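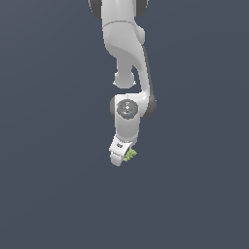 Printing and Scanning > Network printers

Printer on second floor drops off the network after sleep
Ticket 138
Opened by: Sheila Pickering
Assigned to: Leif Sjögren
Site: Branonport office
Status: Closed

Problem as reported
The Pravine laser printer by the supply closet goes offline whenever it has been idle for a while. Jobs sit in the queue and then all print at once when somebody turns the printer off and on. It started after the router was replaced. Two people on the first floor have the same printer on their laptops and see the same thing. The label printer next to it is fine.

Steps tried before opening the ticket
Restarted the printer and both laptops. Removed the printer and added it again. Changed the network cable. After adding it again it worked until lunch and then went offline.

Log

Entry 1, Leif
Asked for a configuration page. The printer gets its address automatically. The address on the page does not match the one in the port settings on Sheila's laptop. The laptop still points to the address the printer had under the old router.

Entry 2, Leif
Reserved an address for the printer in the new router and set the port on Sheila's laptop to match. Test page printed. Asked Sheila to leave the printer alone for an hour and try again.

Entry 3, Sheila
Tried it after lunch. Offline again. The display on the printer was dark and the light on the network port was off. Pressed the power button, the display came on and the job printed.

Entry 4, Leif
So there are two faults. The wrong address was one and that is fixed. The other is deep sleep. The printer is set to go into deep sleep after 10 minutes and it shuts down the network port when it does. The old router sent enough traffic to keep it awake, or that is my guess. I have not tested it. 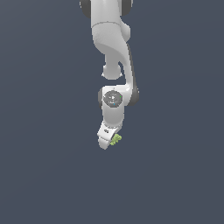 Wenche Bråten wrote that the Colleck office had the same trouble with the same model, and that changing the sleep time alone did not help there. They had to turn off automatic link speed as well and set the port to 100 full duplex, on the printer and on the switch. She asked whether the firmware had been checked.

Entry 5, Leif
Firmware was one version behind. Updated it from the printer's web page. Turned deep sleep off and left normal sleep on. Set the link speed as Wenche described, both ends.

Entry 6, Sheila
Left it overnight. First job at 9 printed without touching the printer. Took a few seconds to warm up. Same result from the first floor after I corrected the port on those two laptops.

Entry 7, Leif
Closing. The address reservation is written on the sticker inside the front cover of the printer. If it goes offline again, check the link light before turning anything off and add a note to this ticket.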